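Mareretti Keyless Deadbolt: my review after a winter on the back door

I've wanted to get rid of my house key for years. I run in the mornings, and I've tried the key in the shoe, the key in the sock, the key under the flowerpot (yes, I know), and I've hated all of them. So when the old deadbolt on my back door started sticking in January I took it as a sign and ordered the Mareretti keypad model, the one with the brushed finish and the little rubber buttons. It set me back 90 dollars on sale, and I've used it every day since.

Installing it was easier than I expected, with one big exception. The template in the box is printed on thin paper and mine had a crease right through the part that tells you where to drill. My door already had a standard hole so I got away with it, but if you're starting on a blank door, measure it yourself and then measure it again. After that it's two long screws, a cable you have to feed under the latch without pinching it, and the battery cover. I pinched the cable. Twice! The lock beeps at you in a very judgmental way when that happens.

The instructions say 20 minutes. I took most of an afternoon, but that included driving back to the store for a longer strike plate screw, and a long phone call with my sister in the middle of it.

About those screws: the ones that come with the strike plate are tiny. They'd hold the plate to the trim and that's pretty much it. I swapped them for three-inch ones that reach the stud behind the frame, and I'd tell anybody to do the same no matter what lock they buy. It's a few cents of hardware and the door feels completely different when it closes.

Now, the keypad. I love the keypad. The buttons have a real click to them, so I can punch in my code with gloves on, and they light up a soft blue when you touch any of them. You can store seven codes, which is plenty for us. My daughter has one, the dog walker has one, and my neighbor Jarmila Paulík has one for when we're away and she comes over to water things. Jarmila had a Previk on her garage before this and she says the Mareretti is much quieter. I'd agree. The Previk sounds like a coffee grinder, and you can hear it from our yard.

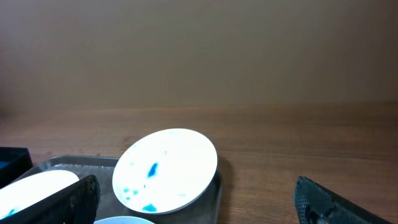 The auto-lock is where I go back and forth. You can set it to lock itself after a short delay, and I had that on for the first couple of weeks. Then I stepped out with the recycling in my slippers, heard the bolt slide over behind me, and realized I couldn't remember the new code I'd picked the night before. I've since set the longest delay it allows and picked a code I'd know in my sleep. If you're the kind of person who wanders in and out while the grill is going, you may want to leave it off altogether.

Batteries: it takes four AAs and I'm still on the first set. There's a low battery warning, a red blink after you enter your code, but I haven't seen it yet so I can't tell you how much notice it gives. There is a regular keyhole tucked under a flap at the bottom, and two keys in the box. One of mine lives at Jarmila's. Please don't skip that part and toss both keys in a kitchen drawer, they won't help you much from the driveway.

Things I don't like. The inside half is bulky, a big plastic box compared to the old thumb turn, and it sticks out far enough that I had to move a hook where we hung the leash. The flap over the keyhole feels cheap. And it gets stiff if your door sags at all, because the little motor doesn't want to drag the bolt against the plate. I had to shim my bottom hinge with a bit of cardboard before it would lock every time without a complaint.

I did look at the Okoth too, which has a fingerprint reader and an app and costs quite a bit more. I don't want an app for my back door. If you do, you already know this one isn't for you, there's no wifi on it at all.

For the front door I'm keeping my old Mokelska, which weighs a ton and has never given me any trouble. But for the door we really use, I'm happy with the Mareretti and I'd buy it again, probably on sale. Four stars, and I'd have gone higher with better screws and a template that wasn't folded like a road map.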